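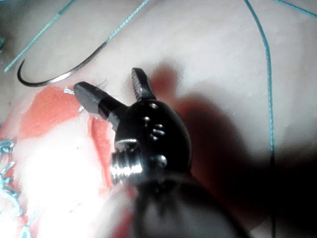 Wakana Kobori wrote: Before we go any further, is the slip on both arms or only the one with the Brekex jaws? And did you run the homing routine again after swapping, or did you just carry on from the last calibration?

Hi Wakana, thanks for getting back so quickly! Only the Brekex side. The Carnard jaws on the other arm have behaved themselves all month. And yes, I did home it again (twice, I didn't trust myself the first time), so I don't think it's a stale calibration.

What I get is this. I close on the needle, the Sonatlow controller says the jaws are shut, the grip value settles at 47, and then as soon as I roll the wrist the needle turns in the jaws. It doesn't drop, it just swivels, and then of course the point is facing the wrong way and I have to hand it over to the other arm and start again. With thread it's fine. I can pull quite firmly on thread and nothing moves, which is what's driving me up the wall.
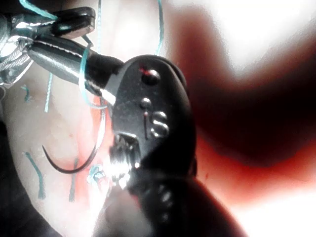 I did 20 grabs with the Brekex jaws and wrote down each one, log attached to the ticket. The slips are all in the ones where I took the needle near its middle and then rolled to the left. Rolling right, no trouble at all. I then put the Carnard set on the same arm, same pad, same needle, and couldn't make it slip however rudely I treated it. They're slower to close though, and I can feel the lag on short throws, so I'd much prefer to get the Brekex ones working if we can.

Tomoyo Uchida had a look over my shoulder and reckoned it could be cable tension. She had me hold the jaws shut for a bit and watch the grip value, and it does creep downwards. Only a little, but the Carnard one sits dead still.

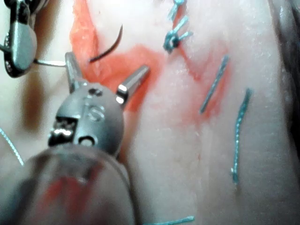 Jaws open over the practice pad, curved needle above the red patch.

Other things I've tried since this morning: cleaned the jaws, changed the needle, turned the wrist speed right down, swapped the two arms' ports on the controller. The fault followed the jaws and ignored the port, so I'm happy to leave the controller out of it. I also raised the grip limit to 100 in the settings, and got error 2285 and a lot of beeping, so I've put that back where it was!

One question while I'm here. Does the Dmytriv adaptor plate need its own offset in the tool file? Mine is blank for both sets and I can't find a word about it in the manual. 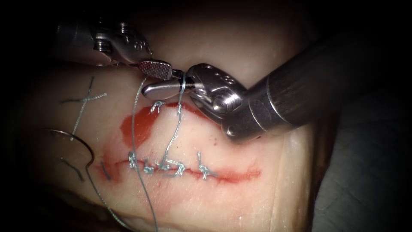

Update, 4.30 pm

Found the offset page, it's under tool geometry and I'd been looking under tool limits. Put the value in for the Brekex set, homed it, and did another run. Fewer slips, still a few on the left roll, and the grip value still creeps. So the offset was part of it and the tension is probably the rest.

Could you send me the re-tensioning steps, or would you rather have the jaws back? I'll stay on the Carnard set until I hear from you. Please leave the ticket open.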